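Evidence Handling Day, Nikdale: Notes from a Visit

The regional forensic support unit at Nikdale opened its exhibit building to outside agencies for one day in March. I attended with Bienvenido Dela Peña from our records section. We were mainly interested in how the unit moves seized material from police custody to the laboratory in cases that cross a border, including terrorism and organized crime cases.

The morning session was led by Guðlaug Ragnarsson, head of intake. Nikdale receives exhibits from 17 police districts. Each item arrives sealed, with a paper custody form and a matching entry in Damgaard, the unit's register. If the two disagree on any field, the item goes to a holding room and the sending officer has two hours to respond. Ragnarsson said most mismatches are in the time of seizure, usually where an arrest ran past midnight.

Digital exhibits follow a separate route. Phones go into shielded storage on arrival and are logged by serial number before anyone opens the outer bag. Examination can take up to six weeks, and requests from foreign prosecutors join the same queue unless a judge has set a detention deadline.

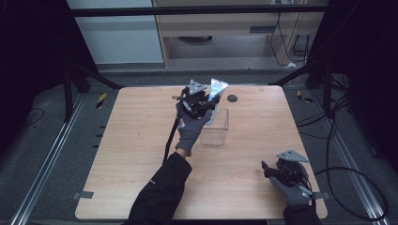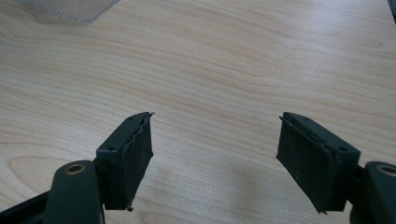

Repackaging was the subject of the second talk, given by Mikkel Kárason. The rule at Nikdale is that an inner package is never discarded when an outer one is replaced. Both are kept, and both numbers stay on the form. Small items cause the most trouble. A flat clear packet with a reflective printed label, held upright over an open-topped clear box, is easy to move but hard to read under ceiling lights, and Kárason wants label numbers read aloud by one person and typed by another. Two staff sign for every transfer.

After lunch Baldur Ravn covered disclosure. Defense counsel can inspect the full custody record at Nikdale by appointment, but copies are released only through the prosecutor. Dela Peña asked about records from before the Damgaard register. Those are still on paper - the scanning contract has not been signed - and retrieval takes longer.

The tour of the storage hall was short. Shelving is arranged by case number, with firearms and narcotics in separate locked rooms. Entry is by card and code, and the log is reviewed monthly.

Slides are available from the intake office on request. The custody form template was handed out on paper only, and our copy is with the records section.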